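Tramley Robotics Club
Minutes of the ordinary meeting, Thu 28 August
Held in the upstairs room at Hemmin Hall

Present: 11 members
Apologies: 2
Meeting opened at the usual time. The secretary took the minutes.

1. Minutes of the previous meeting

Read and accepted with one correction. Under equipment, the minutes said the spare gripper cables had been returned to the shelf. They are still in the blue tub and one of them has a bad connector. It has been labelled.

2. Matters arising

The key to the upstairs cupboard has been copied. Both keys stay on the hook inside the store room and neither goes home with anyone.

The letter to Hemmin Hall about leaving our floor tape down between sessions has been answered. The hall is happy for the tape to stay as long as it comes up cleanly at the end of the year. Members should use the cloth tape from the club tub and leave the cheap roll alone, as it left residue on the carpet last term.

The old wheeled robot is still for sale. One enquiry, no offer. The price stays at $60 and it will be listed again in September.
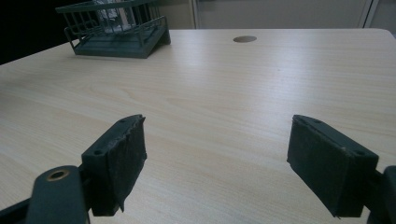
Reading time: 6 minutes

3. Ornar project report

The Ornar group gave its report. For members who missed the last meeting, Ornar is this year's student project and will be our entry in the manipulation section of the Uvis Challenge. The students record themselves doing simple table tasks with the hand-held grippers, and the recordings are used to train the arm. The target is 1000 good recordings across all tasks before the entry closes.

The group is behind on the target but said the last few sessions went better than the ones before. Most of the early time was lost to setup. Students were starting with the table in a different position each week and then wondering why their recordings didn't match. The table now goes back to the same place every time and the starting position is checked before anyone picks up a gripper.

The wire basket is the main object for now. Three tasks are in use or being tried:

Basket move. Pick up the empty basket with both grippers, move it to the other side of the table and set it down. This one is close to finished.

Cup to basket. Pick up the lidded cup with one gripper and place it upright in the basket. The cup tips if the fingers close too high. Students are to aim for the lower half of the cup and pause before lifting.

Container out. Lift the tall clear container out of the basket and stand it on the table. Hardest of the three. Discussed further under item 4.

A member asked if the whitish packing should stay in the basket for some of the recordings. The group said yes, it wants a mix of empty and not empty, but the person recording has to write down which it was. Several entries in the log from last month only say "basket" and can't be sorted.

There was a question about reflections on the tabletop. The shine moves depending on which lights are on and whether the blind is down. It was agreed to try a batch with the blind down and a batch with it up and see whether the trained arm cares. If there is no difference the matter will be dropped.

The group asked for finger pads to go on the order list. The facing on the current ones is fraying at the edges and little flaps catch on wire. Agreed. Until the new ones come, trim loose bits with the small scissors and don't pull at them.

4. Clear containers

This took up a good part of the meeting. Two views were put.

The first was that clear objects should be left out of the entry altogether. The Uvis rules let each team pick its own objects from the household category, and the club gets no extra marks for choosing a hard one. The cup and the basket would be enough for a tidy demonstration.

The second was that the judges last year spent most of their time on the teams that tried something difficult, even when it failed. The students who have been working on the container task would also like to see it through.
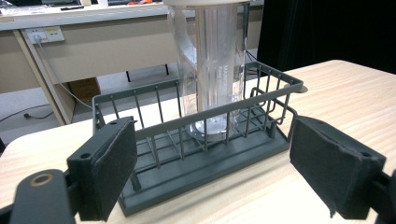

The trouble with the container is partly its height. Standing in the basket it goes out of the top of the gripper camera's view once the hand is low enough to be useful, so the model has only the lower part to go on. Coming in from further back helps, and so does starting higher and lowering slowly. The other part is that anything behind it shows through. The group has been hanging the black curtains for this reason, but the desk at the back of the room is still in view from some angles.

It was suggested that a strip of coloured tape be put around the container. The group was against this, as the judges may supply their own container on the day and it won't have tape on it.

Moved that the container task be kept until the end of September and then looked at again, and that no more than one session in three be spent on it. Seconded and carried. One member asked for it to be noted that they would have preferred to drop it now.

5. Room and safety

Cables. The runs on the floor beside the table are a trip hazard when people walk around to look. They are to be gathered and taped down before each session begins. The person holding the grippers can't see their feet very well, so somebody else in the room should check. If no second person is there, no recording.

Stands. The equipment stands keep their striped tape on the bases. Some had started to lift at another station and members were asked to press it down or replace it when they notice.

Station numbers. The numbers taped on the carpet match the numbers in the log. There had been some confusion after the stations were shuffled in the winter and a few people were going by the old plan on the noticeboard. The old plan has been taken down. Go by the floor.

Desk. Personal things left on the back desk should be moved before recording. This was raised last time as well.

Power. Nothing to be unplugged from the wall outlets without asking first. A laptop was unplugged in the middle of an upload to make room for a phone charger and the afternoon's files had to be sent again.

Food and drink. No drinks on the recording table, other than the cup that is part of the task. The task cup is not to be drunk from. New members should be told this on their first night.

6. Training for new members

The beginners' session went ahead and those who came each had a turn with the grippers. Feedback was that the talk at the start was too long and the time on the table too short. Next time the talk will be cut back and people will be put at the table earlier, with an experienced student standing beside them.

Points to cover with each new person, as agreed at the meeting:

Thumb along the side of the handle, wrist relaxed. Let the cable hang down beside the hand and keep it clear of the fingers.

Both grippers open and held near the front edge before the recording starts. Wait for the call.

Move at a normal pace. Several beginners went very slowly, and the trained arm has picked up the habit of stopping over the table and doing nothing.

If something falls, stop, say so, and mark the recording as a fail. Don't pick it up and carry on as though it was fine. Fails are kept but go in a separate folder.

The station 5 table will be used for all beginner sessions this term, with the cup at the front left and the basket further back to begin with.

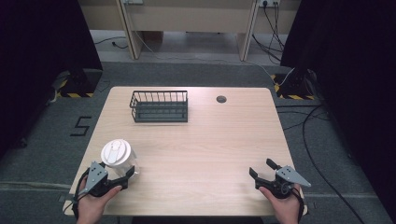
7. Travel to the Uvis Challenge

The venue has been confirmed and the club has a table in the school and community section. Two cars will be enough for people, but the arm and its base need the trailer or a van. A member will ask about borrowing the van used for the Tramley spring fair. If it isn't available the trailer will do, with the arm packed in its foam and the lid strapped.

Students under 18 need the permission form back by the middle of September. Forms were handed out and there are spares in the folder by the door.

8. Orders

Approved: finger pads, one replacement gripper cable, cloth tape, cable ties, a packet of lids for the cups.

Held over: second monitor for the log computer. Members wanted to see what the refurbished ones cost first.

9. Other business

The log computer's clock is wrong again and recordings are being saved under the wrong day. Whoever opens up should check it before starting.

A parent has offered a folding table. Declined with thanks, as the top has a gloss finish and there is nowhere to store it.

The hall would like the chairs stacked against the wall with the window, not the wall with the door.

10. Actions

Finger pads and other approved items to be ordered this week.
Batches to be recorded with blind up and blind down. Ornar group.
Log sheet to have a column added for basket contents. Secretary.
Van to be asked about before the next meeting.
Wheeled robot to be listed again.
Container task to go on the agenda for the last meeting in September.

Meeting closed. Next meeting in the same room, same time, in a fortnight.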